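Course notes, week 2: How a ship knows where it is

These notes go together with the lecture and do not replace it. If you missed the class, please read also the chapter on dead reckoning in the reader. Khang Lò will take questions in the tutorial.

## 1. Why we begin with position

A naval vessel without a crew has the same basic problem as a vessel with a crew. It must know its position, its heading and its speed before it can do any other task. Students often want to start with the sensors which look for other ships. I understand this wish, but a contact report is only as good as the position of the boat that makes it. If your own position is wrong by 68 meters, each contact you report carries that error also.

In this course we use the Melline as our study boat. She is a small patrol craft, 12 meters long, built for harbor work. The Alik, which some of you know from last year, is older and has a simpler navigation system. We come back to her in section 4.

## 2. Three sources of position

**Satellite receiver.** It gives a position directly, and in open water it is normally very good. Near high buildings or cranes the signal can be reflected, and then the position may jump. The signal can also be jammed, or replaced by a false one. The second case is called spoofing and is more difficult to notice, for the receiver still reports that all is well.

**Inertial unit.** It measures acceleration and rotation and adds them up over time. It needs no signal from outside, so it cannot be jammed by radio. The weak point is drift. Every small error is added to the one before it, and the position becomes slowly worse until something corrects it.

**Radar and chart matching.** The radar picture of the coast is compared with the stored chart. This works well in a harbor with piers and walls, and poorly along a flat beach. Please remember that the tide changes the shape of the shore. Hạnh Quan lost a full afternoon of trials to this point in May, when the mud bank was dry and the boat took it for a pier.

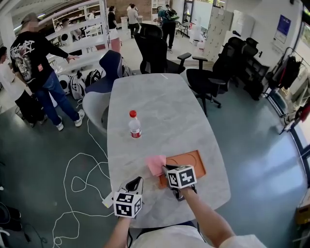

Adon, 17 July 2023

## 3. Putting the sources together

The usual method is a filter which holds one estimate of the position and corrects it whenever a new measurement arrives. Each measurement gets a weight. A source that we trust has a large weight, and a source that we doubt has a small one.

The mathematics is in the reader and I will not repeat it. What I want you to take from the lecture is the meaning of the *innovation*. This is the difference between the measurement you expected and the measurement you received. If the innovation of the satellite receiver grows suddenly while the inertial unit and the radar still agree, you should suspect the receiver.

In the log file which Wai-kit Kan prepared, look at line 394. The satellite position begins to move north there, slowly and smoothly. The simple alarm does not react, as no single step is large enough. Compare it with the radar column and you will see the disagreement earlier.

## 4. When the position is lost

Every boat needs a rule for this moment. The Alik stops her engines and waits for the operator. In a calm harbor this can be acceptable. In a channel with current it is not, and she has touched the bottom once because of it.

The Melline reduces speed, continues on inertial and radar, and enlarges the circle of uncertainty on the operator's screen. When the circle touches a danger line on the chart, she turns back along her own track. Lâm Châu has asked if the track itself can be trusted in a case of spoofing. It is a good question, and we will discuss it next week.

## 5. To prepare

- Read the reader, sections on drift and on tide.
- Plot the innovation for all three sources from the log file.
- Write half a page: which source would you doubt first in a river mouth, and why?

Please send the plots to Huệ Hoàng before the tutorial, with the units on both axes.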